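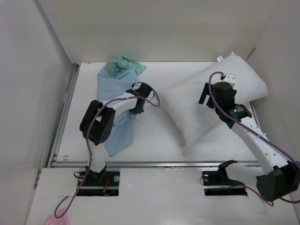 Vestley, April

Slide 1. Start with the setup. Two arms, one white table, a pillow and a blue cloth. Left gripper at the edge of the cloth, right gripper over the pillow. Leave the slide up while people sit down.

Slide 2. What we record. Joint positions for both arms, gripper opening, camera views. The operator drives both arms remotely and the policy trains on the result. The Likero set has 965 demonstrations, of which 776 passed review.

Slide 3. Why bedding is hard. Cloth has no fixed shape, so there is no single correct grasp point. Point back to slide 1 – wrinkles next to the left gripper, the top bunched up. A pillow keeps more of its form but has corners in several directions. Operators disagree on which corner to take first. We let them disagree for the first batch, then wrote a rule.

Slide 4. Hand guiding versus remote control. Hand guiding gives good contact feel, but one person can't guide two arms well, and their hands block the cameras. Remote control is slower to learn. Our operators needed 39 practice runs before their data was kept. Pause here for questions.

Slide 5. Rejected episodes. Main causes: long idle stretches, regrasping in midair, cable snag at the wrist. Skip the table if short on time.

Slide 6. Next steps. Merge with the Stirura set – 3,382 episodes, single arm only. Action spaces don't match yet. Do not promise a date.

Recent talks
Fakhoury workshop: grasp labels for soft objects
Operator delay and what it does to training data
Stirura: notes on single-arm folding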